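**Remel Falthilfe, Paar, 532 Euro**

Der Wäschekorb ist bei uns das Möbelstück mit der längsten Verweildauer am selben Ort. Entsprechend milde gestimmt war ich, als ich die beiden Greifer von Remel auspackte. Laut Karton sollen sie »den Haushalt ins Zeitalter der Automation führen«. Vorerst führt man allerdings selbst: Die Greifer werden in der Hand gehalten, und aus dem, was man ihnen vormacht, soll die Software Zivia das Falten lernen. Man kauft also eine Haushaltshilfe und stellt sich erst einmal bei ihr als Ausbilder an.

Gelehrt habe ich Handtücher. Ein Frotteetuch ist ein gutmütiger Schüler, dick und träge. Dünne Baumwolle dagegen legt sich, wie sie will, und zwei parallele Backen haben nun mal weniger Gefühl als ein Daumen. Das Zukneifen klappt ordentlich, das Loslassen an der richtigen Stelle ist die eigentliche Kunst.
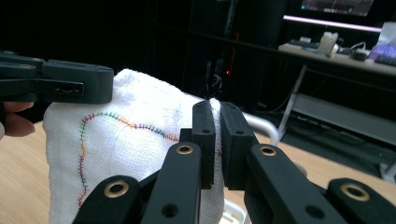 *Weißes Baumwolltuch mit bunter Zickzacknaht, eine Falte zwischen den Backen.*

Nach 90 Durchgängen durfte Zivia allein ran, montiert auf den Tischarm Cerkenano (kostet extra, und zwar 1714 Euro). Für ein Handtuch brauchte das Gespann 3 Minuten. Das Ergebnis war rechteckig, wenn man den Begriff großzügig auslegt. Ein Spannbettlaken habe ich ihm auch hingelegt. Dazu möchte ich nichts weiter sagen.

**Gut:** fester Griff, leichtgängige Mechanik, verständliche Anleitung.

**Weniger gut:** Preis, Tempo, Geräusch beim Schließen. Socken werden nicht unterstützt, steht auf Seite 3 im Kleingedruckten.

Wer gern bastelt, bekommt für sein Geld ein paar unterhaltsame Abende. Wer gefaltete Wäsche will, faltet weiter selbst und ist vor der Tagesschau fertig. Zwei von fünf Sternen, einer davon fürs Frottee.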